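A Patient Reading of the Rate Path: A Conversation with Hsiu-ying Lo

Research and Publications, Koo Institute for Monetary Studies

Hsiu-ying Lo has led the fixed income and currency group at Flarnent Asset Research for six years. Her team publishes a monthly assessment of short-term rates in small open economies, with particular attention to those whose central banks must weigh domestic prices against a volatile exchange rate. She met with Deepak Dwivedi of the Institute's publications office on a Saturday morning, ahead of the winter seminar at which she will present her latest paper. The conversation has been edited for length.

Ms. Lo began by cautioning against what she described as an excessive attachment to single data releases. In her view, market participants have grown accustomed to treating each inflation report as a verdict on policy.

"A monthly price figure is a noisy thing," she said. "Airfares move, hotel prices move, fuel moves, and the headline follows. The people who set rates know this very well. They read the trimmed measures, they read the surveys, and then they wait for the next round. The market would prefer that they did not wait."

She was careful to separate the question of whether a central bank will change its rate from the question of when. Her group's December note concluded that pricing in the overnight market had moved too far on the second question while remaining broadly sensible on the first. Several readers took the note as a forecast of no change at all, a reading she regrets.

"We wrote that the timing was too aggressive. We did not write that the direction was wrong. Those are different trades, and they pay off differently."

Asked how the distinction affects currency positions, Ms. Lo pointed to the gap between two-year government yields at home and abroad, which she considers the most useful summary of relative policy expectations. When that gap narrows quickly, she explained, the exchange rate tends to respond within days. When it narrows slowly, the response can be hard to detect, and other influences such as commodity prices take over.

Her forthcoming paper, written with Yogesh Srivastava, examines 104 policy meetings and sorts them by how far market pricing shifted in the preceding month. The largest currency moves did not follow the largest rate changes. They followed meetings at which the statement altered its description of household demand.

"Yogesh was skeptical at first, and he had reason to be," she said. "Coding the language of a statement involves judgment. We had two readers work separately and we discarded the meetings on which they could not agree. The result held up, although it is weaker in the earlier part of the sample. I would like to see someone else attempt it with a different set of statements."

Mr. Srivastava, who joined the conversation briefly by telephone, added that the finding should not be taken as a trading rule. "The standard errors are wide," he said. "A reader who wants a signal to buy or sell will be disappointed."

On the consumer side, Ms. Lo expressed more concern than she had in previous discussions with the Institute. Retail volumes have been soft in categories that depend on credit, notably furniture, appliances and home renovation, while spending on groceries and services has held up. She attributes much of the difference to mortgage renewals.

"A household that renews at a higher rate does not stop eating. It puts off the kitchen," she said. "You will find that in the building supply figures well before you find it in employment."

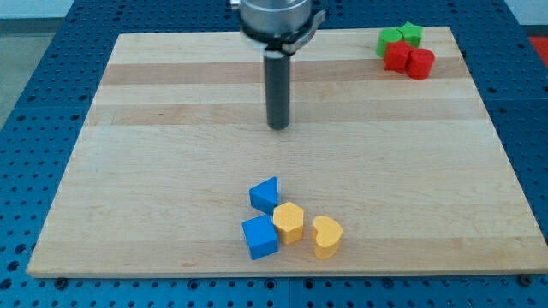 Households, Firms and the Cost of Waiting

The discussion then turned to business investment. Ms. Lo noted that firms have been slower to respond to higher borrowing costs than many models suggested. Larger companies had locked in long-term financing, and smaller companies often rely on retained earnings. She drew attention to a survey conducted by Dotura, a regional business lender, which reached 800 owners and asked them to name the main obstacle to expansion. Uncertainty about demand ranked first. The cost of credit ranked third, behind the difficulty of hiring.

"That ordering matters for policy," she said. "If the obstacle were only the price of money, a modest cut would release a good deal of investment. If the obstacle is doubt about customers, a cut helps more slowly, and it may even be read as bad news."

Sushil Lodhi, who oversees the survey program at Dotura, confirmed in a written reply that the ranking had been stable over the last three rounds. He noted that 256 of the owners surveyed operate in manufacturing, where concern over export orders was more pronounced than elsewhere.

Ms. Lo was asked whether a weaker currency might offset some of that concern. She replied that the benefit is often overstated. Many exporters buy their equipment and parts in foreign currency, so a lower exchange rate raises their costs along with their receipts. The firms that gain most are those with domestic inputs and foreign customers, and there are fewer of them than there once were.

Communication and Its Limits

Mohit Singhal of Sirik, a brokerage active in short-dated interest rate contracts, had submitted a question in advance. He asked whether central banks should publish a projected path for their own policy rate.

Ms. Lo answered that she has changed her mind on the matter more than once. "A published path gives everyone the same starting point. I see the appeal," she said. "My hesitation is that it becomes a promise in the public mind, however many conditions are attached. Borrowers remember the number and forget the conditions."

She would prefer a fuller account of how policymakers would respond under two or three alternative outcomes for inflation, set out in plain language and revisited each quarter. Such an account would also give outside researchers something firmer to test.

On her own group's expectations for the coming year, she declined to offer a single figure. The base case is for gradual easing, interrupted by at least one pause, with the currency trading in a narrower range than current option prices imply. She identified wage settlements in the public sector as the release she will watch most closely.

Ms. Lo and Mr. Srivastava will present their paper at the afternoon session of the winter seminar. Copies will be available to registered participants from the publications office.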